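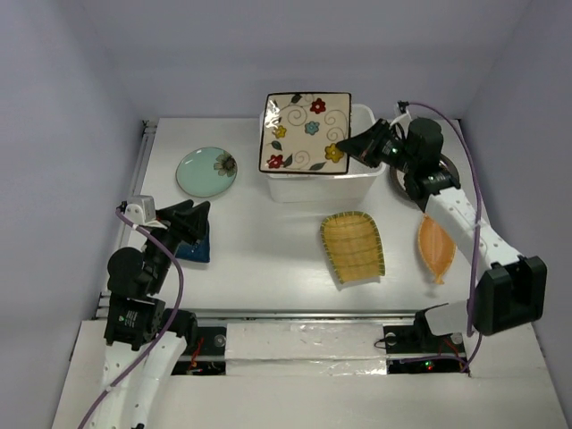 The Case for the Mixed Table

8/17/20

Household advice has long favored the matched set. A family is told to buy its plates together, store them together, and replace them together when enough of them have chipped. The Stiria Institute for Domestic Life takes a different position. A household is better served by pieces of different shapes, colors, and origins, provided that they are kept within reach and used often.

The argument begins with storage. A matched set asks for its own cupboard and, in most homes, its own occasion. Our reading room holds 296 household inventories given by families in the region, and many of them list a complete service that came out in December and was put away again before the new year. The everyday dishes in the same inventories were bought singly, received as gifts, or left behind by a relative. They are the ones with notes written beside them.

A square cream plate with a dark brown rim, decorated with red, blue, and yellow flowers on curling vines, does not match a round mint-green one with a single dark flower design near its edge. We see no reason that it should. Each can be recognized at once, and a child sent to fetch the flowered plate will come back with the right dish. A cook who always serves bread on one and fruit on the other has made an arrangement that the whole household can follow without instruction.

Woven pieces deserve the same standing. A tray shaped like a small scoop, with green stitching along its border, or an orange basket in the form of a leaf is too often treated as decoration and hung on a wall. Such things are light, and they are suited to dry foods and to the small items that otherwise wander across a counter. We would have them on the table with the ceramics.

The usual objection is that mixed pieces do not stack. This is partly true. A square plate on a round one leaves its corners unsupported, and a leaf-shaped basket fits neatly under nothing. The Institute's advice is to give up the single tall stack in favor of a plain open bin for the pieces in daily use, with a folded cloth between ceramics wherever they would touch. The bin should be shallow enough that the bottom piece can be reached without emptying it. It should also be light enough when full to be carried to the table by one person, and a household that owns more than this will need two.

A second objection concerns appearance. Guests, it is said, expect uniformity. Our experience at the Madari and Clumo community kitchens suggests otherwise. Both serve their meals on donated dishes, and guests there regularly ask for a particular plate by its pattern. Neither kitchen has found it necessary to buy a service.

We do not ask any family to part with a set it loves. We ask that the odd pieces be given the front of the shelf, and that a broken plate be replaced by whatever plate pleases the person who has to wash it. The Institute's own dining room at Ishida House has followed this practice for two years and will continue to do so.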